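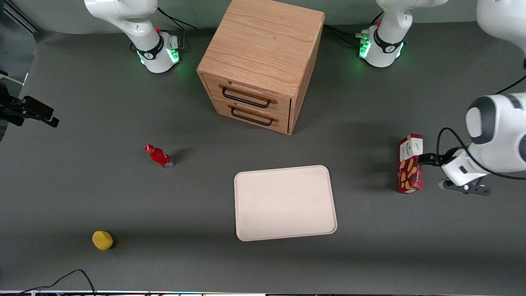

The two-armed table at the Flurnton workshop, with a biscuit box in the gripper and the tray still empty.

Features > Interviews > Teaching a robot to tidy up

Nuria Ambaye has spent most of this year putting things away. She does it from a chair in Flurnton, with a pair of hand controls in front of her and a two-armed robot doing the lifting. Every attempt is recorded. By 8 Oct 2022, when we spoke, she and her colleagues at Nurketti had 3529 of them.

The recordings are examples for a learning system the firm calls Miranda. The idea is simple enough. A person guides the arms through a job many times over, with small changes each time, and the system learns to connect what the cameras see with what the arms should do next.

"People expect it to be programming," Ambaye says. "I don't write any code. I pick up a box, I put it on a tray, I press save. Then I move everything and do it again."

The objects are ordinary ones. In the round she was working on there was a red plastic bottle, something round and yellow, and a tall box of biscuits, set out on a grey table with a beige tray in the middle. A small oak cabinet with two drawers stands at the back between the arms. Some tasks use the drawers and some don't.

I asked why the bottle was lying down.

"Half of them start lying down. If it's always standing up when you record, Miranda only knows standing up. We had that problem in the spring. It would reach for the neck, and the neck wasn't there, and it just closed on air."

The box is harder than it looks, she says. The gripper has two flat fingers that close towards each other, and cardboard gives way. Squeeze too much and the sides bow in. Too little and the box turns in the grip on the way to the tray. She likes to lift it only slightly, pause, and then carry it low.

"I used to swing it over quite fast because I was bored. Then we trained on those and the robot swung it over quite fast as well. You see your own bad habits come back at you."

There are four operators, working in two pairs. One person drives while the other resets the table from a printed card that says where each object goes. Raíssa Conceição, who runs the recording side, wrote the cards after finding that people left to themselves put everything in the same few places.

"We all thought we were being random," Conceição says. "When I plotted the starting positions, there was a great big clump in the middle and hardly anything near the edges. You reach for what's comfortable."

She also decides what is thrown out. An attempt goes if a camera drops out or if the resetter's hand is still over the table when the recording begins. A fumble doesn't count against it, provided the operator recovers. Conceição wants those kept and labelled, and for her they are the most useful part of the set.

"If the box slips and Nuria sets it down and takes hold of it again, that's something it needs to see. I'd swap ten perfect ones for that."

Ambaye is less sure. She thinks the early fumbles taught the system to hesitate, and she would like a version trained without them to compare. That is planned for November, using nearly 2000 of the cleaner recordings.

The work is tiring in a way she hadn't expected. Her shoulders ache before her hands do, and she now stops for a break after each set of cards. She came to the job from a packing line and says the concentration is about the same — though on the line she could talk.

How well does Miranda do on its own? "The bottle, good. The box, fine if it's facing you. Turn it sideways and it has a think." Drawers are next. A second table, which the team calls Nestero, is being set up for them in the room next door.

Comments

pallet_jack
Did packing for years and she's right about the shoulders. Do they get to change the height of the controls?

Maureen T
I would have liked more on the cards. Are the positions drawn up by computer or does Raíssa choose them herself?

dovetail66
On Nuria's side about the fumbles. Run both and see.

gwilym
Mine can have a go at the kitchen when it's finished with the biscuits.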